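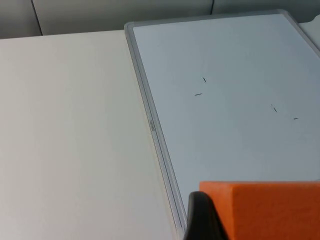 Wikström Dry-Erase Marker Cleaner, 40 ml pump bottle

Removes marker residue and ghosting from coated steel, enamel and melamine boards. Low odor. Safe on aluminum trim.

Item: Henness 2-50
Pack: 2 bottles
Case: 50 packs
Status: In stock

Spray a small amount on a soft cloth and wipe from the top down. Let the surface dry before writing. Old permanent marker may need a second pass. Keep off unsealed wood and painted drywall.

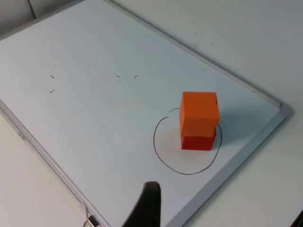 Photo: Visanance

Refills are sold separately. The pump head fits the Vevimura 100 ml refill bottle but does not fit older screw caps. Store upright, above freezing. Orders placed in January ship with insulated packing at no charge.

Customers who use the chisel-tip markers in dark red or green should clean weekly. Those two inks set harder than black.

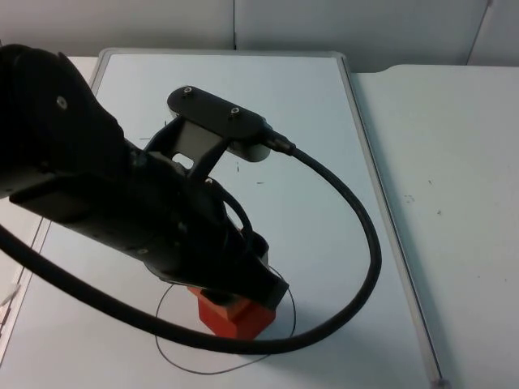 Shipping and returns

Unopened cases can be returned for credit. Opened bottles cannot. Freight is charged by weight and shown at checkout.

Page updated 19/08/2019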